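Speaker notes: hosting exchange students, what the placement data shows
Hrvoje Popescu, Cokau exchange office

Slide 1. Scope
Outgoing and incoming placements, one academic year. Host families only. Halls are covered in a separate talk.
Give the total first: 152 students placed, 105 of them with a family for the full stay. The remainder moved at least once.
Define "moved": any change of address after the first fortnight. Holiday stays with relatives are excluded.

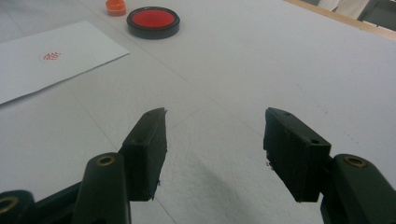 Slide 2. Timing of moves
Most moves fall between weeks six and ten. Pause here, as people will want to write this down.
The usual grounds on the form are travel time to school, meals and house rules. Language is rarely given.
Do not read out the free-text comments. Two families are easy to identify.

Slide 3. Travel time
Compare Trundville and Veres. Trundville has one bus line and the last service leaves at 18.40. Students there drop evening clubs by the second month.
Veres placements are further out on the map but sit on the railway.
Recommendation: record door-to-door time on the form and drop the distance field.

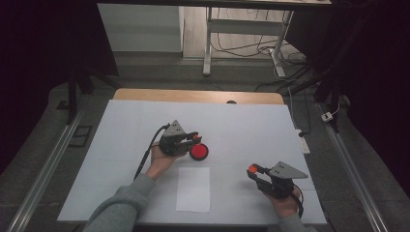
Slide 4. Preparation course
The Sterero course runs to 4 sessions before departure. Attendance falls at the third, on money and banking.
Feedback forms returned: 697, all years combined. Older forms used a different scale, so no averages on this slide.
If asked about stereotypes: session two covers it, using questions sent in by former students. Answer briefly and move on.

Slide 5. Return
Contact after return is patchy. One phone call at six weeks is the current standard.
Written version of this section follows, for the handout.
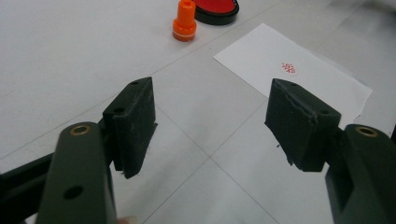
COKAU, April. Returning students are asked to complete the closing form within a month of arriving home. Schools receive a copy of the attendance page only. Host families may request the general comments in writing.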